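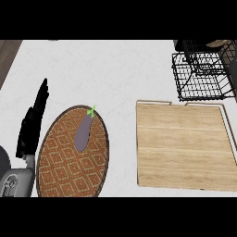 Home | Posts | Exhibitions | Contact

The Warkley textile exchange closed in September after a run of 8 weeks at the Hakala Gallery. It brought together weavers from Zasteston and Jendby, two towns that have shared patterns and dyes for generations.

Suryani Simanjuntak selected the work, which included four large hangings made jointly by both groups. Attendance reached 3,466.

I was grateful to attend the final talk, given by Haziq Lumenta, on the border designs of the Jendby coast. The hangings will now be shown in Zasteston, where entry will remain free to all residents.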